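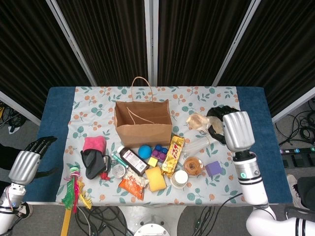 Dear all, the Saturday reading circle will continue in March with the second chapter of Holletti, on gifts and debts. We meet at 11 in the back room of Plotis. I would like to begin with ordinary things, for example an open paper bag with a twisted handle on a flowered tablecloth, and ask when such a thing becomes a gift. Please read the first 20 pages.

Abla Geagea wrote:
> Is it necessary to have read the first chapter?
> I have only the Sleiman translation, is it good enough?

Dear Abla, it is not necessary, and Sleiman is fine. Only the notes after page 90 are missing there.

Greetings,
Fidbridge Reading Circle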